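Segmentar demos de pinza manual: cómo marcar el instante de cierre
Salamatu Bawa, 2/7/25
Categoría: datos / manipulación

Guía rápida, que me la pedís cada dos por tres y siempre la acabo escribiendo en el chat. Vale para demos grabadas a mano con la pinza de dedos paralelos, sin robot. Si venís de teleoperación, saltad al paso 4, lo anterior no os sirve.

Qué hace falta
Vídeo de la cámara de la pinza.
Registro de apertura de los dedos, con su marca de tiempo.
Brudar instalado (nuestro script de cortes, pedídselo a Roscoe si no tenéis acceso).
Hueco en disco. Bastante.

Paso 1. Sincronizar
Lo primero y lo que más se salta la gente. Abrir y cerrar la pinza dos veces delante de algo fijo al empezar cada grabación. Luego se busca ese doble cierre en el vídeo y en el registro y se cuadran. Brudar lo intenta solo, pero con poca luz falla. Revisad el desfase a mano en la primera demo de cada sesión. Si pasa de 40 ms, no sigáis, hay que volver a cuadrar.

Paso 2. Candidatos a cierre
Se deriva la apertura y se buscan los tramos en que baja y después se queda plana. Plana del todo no va a estar nunca, los dedos ceden un poco. Ventana de 10 fotogramas, con eso va bien. Más corta y salen falsos positivos cada vez que el operador duda.

Ojo con la fruta blanda. La apertura sigue bajando después del contacto, así que el instante sale tarde. En ese caso retroceder hasta el punto donde cambia la pendiente y anotar "blando" en el campo de notas.

Paso 3. Revisar a ojo
No hay atajo. Se abre cada candidato y se decide:

cierre bueno: los dos dedos a los lados del objeto que toca
cierre dudoso: se ve un dedo pero el otro queda tapado
descartar: pinza en vacío, o enganchada al borde del recipiente

Los dudosos van a una carpeta aparte, que los mire otra persona. Sang Mạc y yo nos los cruzamos y donde no coincidimos, fuera. En la tanda Nazari teniamos 859 candidatos y nos quedamos con 269. Parece una barbaridad, pero la mayoría eran repeticiones del mismo agarre con el operador recolocando.

Paso 4. Etiquetar el objeto
Nombre simple, en minúscula, sin adjetivos. "caqui", "naranja". Si no se sabe qué es, "fruta_sin_id" y a otra cosa. Nada de inventar. El recipiente va en su campo propio, no en el del objeto (esto lo hemos tenido que corregir en tandas enteras, por favor).

Si hay piezas tapadas detrás de la que se agarra, marcar oclusion=1. El modelo entrenado sin ese campo se nos iba a la pieza de delante aunque la orden fuera otra. Con el campo, mejora en los cuencos llenos. En mesa despejada no cambia nada. Pendiente de repetir con más semillas, no citéis esto todavía.

Paso 5. Exportar
brudar export --modo cierre --notas si
Comprobar que el número de ficheros coincide con el de cierres buenos. Si faltan, casi siempre es un nombre con tilde. Subir a Flillasell, carpeta del mes (las de junio ya están cerradas, no metáis nada ahi).

Errores típicos
Marcar el fotograma en que el objeto ya está en el aire. Eso es levantar, va en otra etiqueta.
Recortar el fondo para que pese menos. No. El fondo se queda, con cama, estanterías y lo que haya.
Usar el mismo umbral para todos los operadores. Jolene cierra muy despacio, conmigo pasa lo contrario. Umbral por persona.

Un cierre bueno de los fáciles, dedos a ambos lados del caqui en el cuenco. Objeto "caqui", oclusion=1:

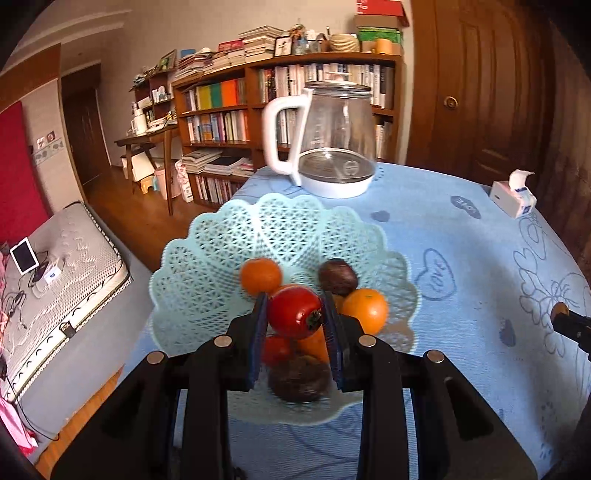
Foto: Wanda Lyons / Cevside

Dudas sobre el script, a Roscoe Schumacher. Sobre etiquetas, a mí. Falta la parte de agarres con dos manos, la subo cuando tenga un rato.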